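Home | Notebook | People | Archive | Contact

Print this page | E-mail this page

Notebook — July, Cluden room

Candle trials for the remembrance evening, second batch. Same wax blend as before, Stollell wicks in place of the braided ones. Pour temperature held low to limit sinkage in the tall molds.

09:40. Poured 24 pillars. Two molds leaked at the base seal and were topped up once. Left to set with the lids off. Wick pins pulled at 14:15, all clean.

Burn test on 11 of the set, in the draft box. Melt pool reached the wall early on the narrow size. Flame height steady with the vent half open, uneven with it fully open. Soot on the glass is less than with the braided wick but still visible on a white cloth. 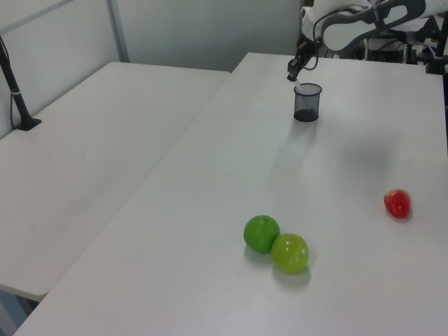
White stick held at the mesh cup.

The stand is the remaining problem. The Yazdani drawing gives a socket depth that suits the old pillar diameter. The new pillars rock in it. Options are a shim ring or a deeper socket. I prefer the deeper socket — the ring will collect wax and be a nuisance to clean between readings.

Weight of the loaded stand is 509 g over the Vultow figure. Check the shelf bracket again before it goes to the chapel.

Order of service needs 800 copies, wording for the lighting still open. Draft is in the shared folder; comments on the second paragraph only, please.

To do: recut socket, repeat burn with vent at one quarter, label the spare wicks.

Related entries
Wax blend, first batch
Draft box: vent settings
Stand drawings, revised
Chapel shelf and bracket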